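Urkulside drawer set – read me first

Hi! I'm Tamara Ene, and I look after the recordings for our student robotics club. This set goes with our Workley entry, and over 30 takes made it in – I'm pretty happy with that. 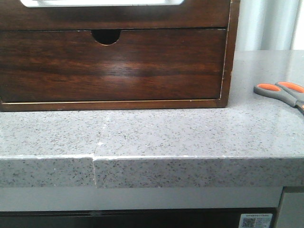

Drawers were my pick for the task, and I got teased for it until people tried one. The cutout at the top edge of the drawer front is the only handle, so you can't just grab a knob and pull. The scissors on the counter were in play for other takes, so check the task name before you train on anything.

Each take has its own folder with both camera views and a notes file. Please read the notes! We typed them between runs, so spelling is a bit wild. 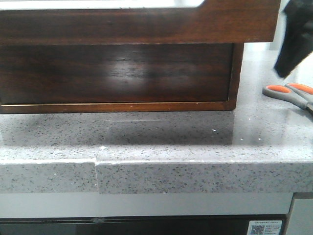
I split things into 20 takes for training and 10 for testing, and the extras sit in a folder called spare.

Known problems

Shiny wood and shiny stone gave our drawer detector a hard time. Try turning the brightness down first.

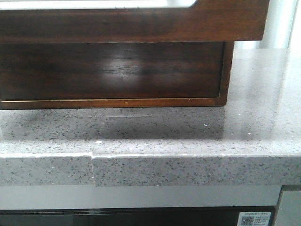

Loading it

Run the Marer script from the top folder – it wants Python 3 and nothing fancy. The wrist view loads second.
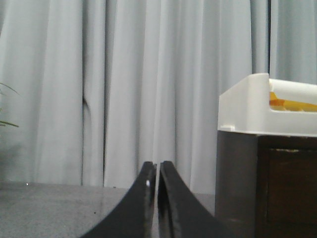
If the two views drift apart, use the times in the notes file and message me so I can fix it in the October version.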